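Hudico opens its Drollton workshop book to anyone who keeps a two-armed robot running

June 2026

Hudico, the small robot maintenance firm based in Drollton, has today put its full care routine for the Niven two-armed household robot on its website, free to read and free to copy. The routine has grown up over 4000 running hours on the firm's own machine, and it covers everything from the weekly wipe-down to changing a finger on the gripper, with plenty of room left in the margins for people to add notes of their own.

Euan Crichton, who looks after the Niven and wrote most of the pages (a good many of them at the kitchen table, he admits), is delighted to see them go out at last.

"We kept getting lovely long emails from people asking how tight this should be, or how often we look at that, and I was typing out the same answers again and again," he said. "So we tidied up the workshop book, took out the shopping lists, and there it is. I do hope people will write back and tell us where we've got it wrong, as I'm sure we have somewhere!"

The routine is laid out in 18 short jobs, each fitting on a single page. Seven are done with the power off and the arms resting on their stands, and those come first in the book. They take in the screws on the joint caps, the seating of the finger pads, and a slow turn of each wrist by hand to feel for grit or a tight spot. After that come the jobs done with the robot awake, beginning with homing both arms and finishing with a spell of ordinary household work at reduced speed, watched from start to finish by somebody standing within easy reach of the stop button.

Cables have a chapter to themselves, and it is the longest in the book. Hudico's first set wore through at the wrist after nine weeks, and the firm has been fussy about them ever since. Readers are asked to move each arm gently to the far end of its reach and see that the cable still has some give in it, then bring it all the way back and make sure the spare length hasn't found anything to catch on. The Grimora clips that Hudico now fits are covered too, with a page on where to put them and another on getting them off again without breaking a fingernail.

The book can be read on the Hudico website or sent by post to anyone who would prefer paper, and the Drollton workshop is always happy to hear from fellow owners, however small the question. Please write to Euan Crichton at the workshop.

Notes on the reach check: the last job in the book asks the Niven to work at a fridge, with the door wide open and both arms up. One gripper holds a squeeze bottle against the inside of the door while the other stays empty, and it is a good moment to look at the cable on the working arm, where a generous loop should swing well out to the side of the gripper as it does here. If the loop has pulled flat, go back to the clips and let a little more through before carrying on.

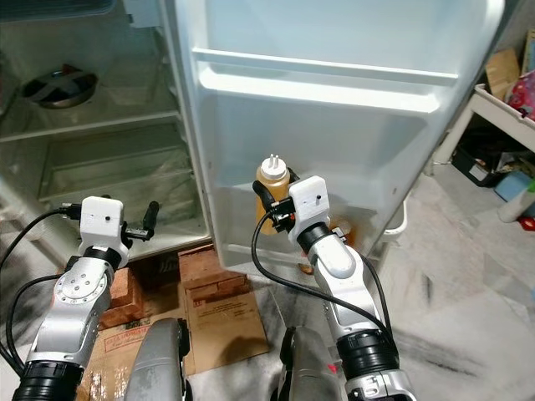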